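Section 4. First Use of the Primstead Kitchen Scale

Please read this section to the end before you put the batteries in. The scale leaves our workshop already adjusted, but transport can change the zero point a little, so we ask every owner to do the check in 4.3 one time.

4.1 Inserting the batteries

1. Turn the scale over and lay it on a soft cloth. Do not press on the weighing plate.
2. Slide the battery cover in the direction of the arrow and lift it.
3. Insert the two AAA batteries. The flat end goes against the spring.
4. Close the cover until you hear a click.
5. Turn the scale back. The display shows all segments for a moment and then goes to 0.

Note: Do not mix old and new batteries. If the display shows "Lo", replace both.

4.2 Choosing the place

The scale stands on 4 rubber feet, and all of them must touch the surface. A kitchen counter, a stone slab or a strong wooden table are all good. A tablecloth, a cutting board with a bend in it, or the top of a refrigerator are not good - the motor of the refrigerator gives small vibrations and the last digit will not stay still.

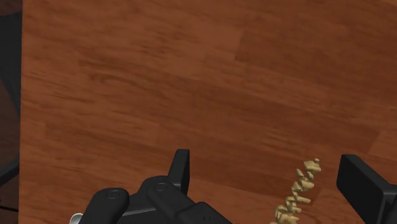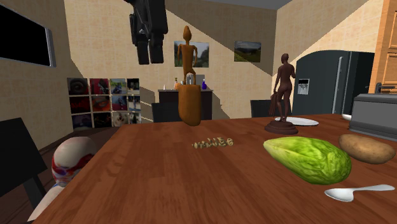 Press lightly on each corner of the scale. If it rocks, move it by a hand's width and try again. Very often this is enough. Never put folded paper under a foot, as paper becomes flat after some days and the reading will move together with it.

Keep the scale away from open windows and from the fan of the oven. Moving air pushes on a wide bowl and the display can go up and down by several grams.

Caution: Do not leave the scale on a warm stove, even when the stove is switched off. Heat damages the sensor and this damage is not covered by the warranty.

4.3 Checking and adjusting

You need a test weight of 1000 g. The Garemley test weight can be ordered separately. A closed package of flour is not exact enough for this purpose.

1. Switch on the scale and wait one minute.
2. Make sure that nothing is on the plate.
3. Hold the UNIT key until "CAL" appears, then release it.
4. When the display shows 1000, put the weight in the middle of the plate.
5. Wait for "PASS". Remove the weight.
6. Switch off the scale and switch it on again.

If the display shows "FAIL", repeat from step 1 in a different place. After the third "FAIL" please write to the service desk, to the attention of Tamsin Tamihana, and tell us the number from the label under the battery cover.

4.4 Weighing with a bowl

1. Put the empty bowl on the plate. A heavy ceramic bowl of 900 g is no problem.
2. Press TARE. The display goes to 0.
3. Add the first ingredient, for example 145 g of sugar.
4. Press TARE again before the next ingredient.

Note: When you take away the bowl, the display shows a negative number. This is normal. Press TARE to return to 0.

Note: The scale switches off by itself after three minutes without use. If you are slow with peeling or cutting, write down the last number - the tare is not kept in the memory.

For cleaning and storage, see Section 5.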